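Hand gripper: tape lifting on left fingertip

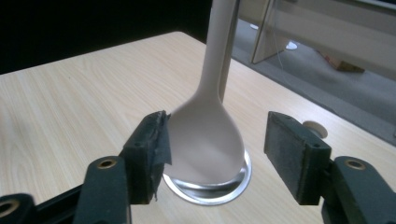 Category: Grippers / Finger pads

Print this ticket | E-mail this ticket

Opened by Fabrice Guérin, Stallham bench
Counter at opening: 3,831 grasps
Status: Waiting for parts

Black facing on the left pad is frayed and a flap has curled off the inner edge, on the side that meets the spoon. Right pad foam still looks sound. Beige plastic spoon, metal tin, usual table.

Closed it on the handle 20 times with nothing changed. Spoon turned in the grip on 5 of them. Brass-colored bushings checked for play, none felt.

Reply, Didier Maillard: Don't trim the flap. Strip the whole face, wipe the pad, let it dry 45 minutes, then refit. Do both fingers so they match.

Fabrice: Out of foam here. Two sets ordered from Rarero. Leaving the ticket open.

Contact support | © Dondum | Back to top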